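3.2 Collecting demonstrations in occupied homes 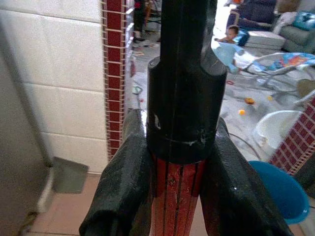 Figure 2. Wrist view during a grasp. Both fingers hold the red section of the object, just below the black sleeve.

Demonstrations were recorded in 20 homes in Ritville and Barkel. We asked households to leave their rooms as they were. Toys, buckets and furniture stayed in place, and people could go on with their day in the next room. Earlier sets, including our own Zorkesberg set, were recorded in a lab with a plain backdrop, and policies trained on them did poorly once the background changed.

Each demonstration covers a single grasp and lift. The operator starts with the gripper open, closes it on the object, and holds for 2 seconds before moving. We kept the hold because the first recordings had too few images in which both pads were in full contact. Operators were told to choose the grasp point themselves. On long objects made of sections with different widths, this gave a useful spread of grasps above and below the joint.

The wrist camera is fixed to the gripper, so the fingers always enter from the bottom of the image, as in Figure 2. When a tall object is held upright, it can hide much of the middle of the view. We did not crop or mask the background. Worn objects were used as found, with scratches and scuffs left alone.

In total we recorded 2,946 demonstrations. Jelle Dewulf checked all of them by hand and marked the moment of first contact. Recordings were dropped if the object slipped before the lift, if the camera lost sync with the joint readings, or if a household member asked for removal. After this step 1,171 remained. Most of the loss came from the sync fault, which was traced to the Vasiliauskas logger and fixed in November. The split into training and test data was made by home, so no test home appears in training.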